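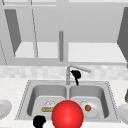 OK so the Skunero keyboard update landed on my phone last night and I have thoughts. A thread.

First, the emoji search finally works with more than one word. I typed "tired cat" and got a cat. Last version gave me a bed and a tiger.

They added 44 stickers and I'd use maybe two of them. The melting candle is great though – I've sent it to everyone I know, including my dentist.

Skin tone picker: you set it once now and it stays set! You used to have to long-press every single time you sent a thumbs up. Lurdes Aguiar has been asking for this in the beta group forever, so go say thanks to her.

The bad part. Recents used to hold 100 emojis and now it's two rows. Two! I scroll past the end of it before my thumb has even settled.

Also the flags moved. They were last, now they're squeezed in between food and travel, and I keep sending Portugal when I want pizza.

Margarida Patrício asked if it works on the old Urnora tablets. Mine says "not compatible" but my brother's took the update fine, same model, so no idea. Try it on wifi.

The release notes say longer recents are coming in April. I'm staying on it till then – the search is worth it.

If you find where they put the plain black heart please reply, I've been through every tab.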